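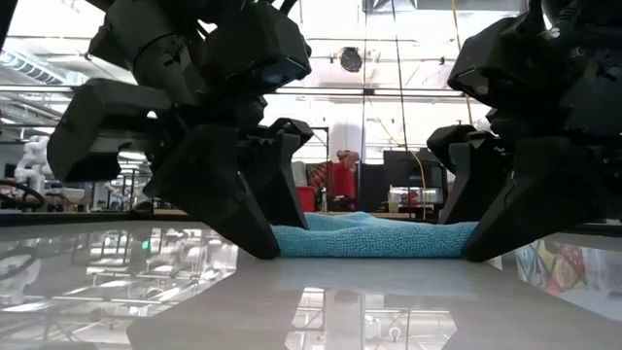 Figure 7.1. Two arms, one folded towel, fingers down at both ends.

Home | Contents | Chapter 6 | Chapter 7 | Glossary

Chapter 7
Looking After a Two-Arm Cell

A towel is a poor measuring instrument, but it will find a badly set gripper faster than most of the gauges in your drawer. If one arm sits a little low, the cloth bunches. If one sits high, the finger slides over the top and the arm reports a perfect grasp of nothing.

The cell we follow in this chapter is at the Pirnel shop in Bostasville. Its log shows 3858 folds between services, of which 169 are marked "other" — a category that covers a great deal of human disappointment. We begin with the fingertips, move up to the wrist cables, and leave the software for Chapter 8, where it can't hurt anyone yet.

Before touching either gripper, cut power to both arms. Wipe the tabletop. Then allow 30 minutes for the job and don't promise anyone the cell back by lunch.

Reader comments

Lertchai Ongart: We had one arm low since June. Blamed the towels.

rowlands_tech: Where is the torque table? Text says page 195, mine has the index there.

Related
Chapter 6: Mounting and Leveling
The Cekidau Workbook, Part 2
Chapter 8: Software, Reluctantly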